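19 July 2023

Quick one tonight because I'm wiped and the kitchen is still a mess.

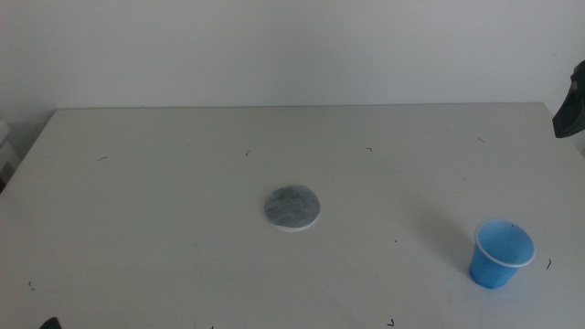 So. Moving. Again. Third apartment in five years and I swore after the last one I'd own less stuff. I do not own less stuff. I own 27 boxes of stuff plus a lamp that fits in nothing.

New place is on the Custmont side, up by the water tower. Smaller. Quieter. The landlord, Mr. Pearce, handed me one key and said the other one "is around". Still waiting on the other one.

What I keep thinking about is the packing. You start out so careful – everything wrapped, labels on two sides. By the last night it's forks and phone chargers in a pillowcase. I have a box that says MISC and inside it another box that says MISC. Havent opened the second one.

Capucine came over and made me get rid of books. Thirty of them. She held each one up and I had to say yes or no, no speeches. I made speeches. She kept the cookbook for herself, the one with the soup I never made, so I guess I'll get the soup at her place.

Movers were $257 and worth every cent. Two guys, no breaks, up three flights with the couch. Last time it was me and Hugo and his cousin's van and we dropped the dresser on the stairs. The dresser came with me anyway. One drawer doesn't shut. Never will.

Things I can't find right now: can opener, good scissors, the router, one shoe.

Things I have found: four tape measures. Why four.

Internet gets hooked up next week supposedly so I'm typing this off my phone, sorry for teh typos. Will write back to everyone who emailed about the January trip, I promise, just not tonight. Going to go look for a towel.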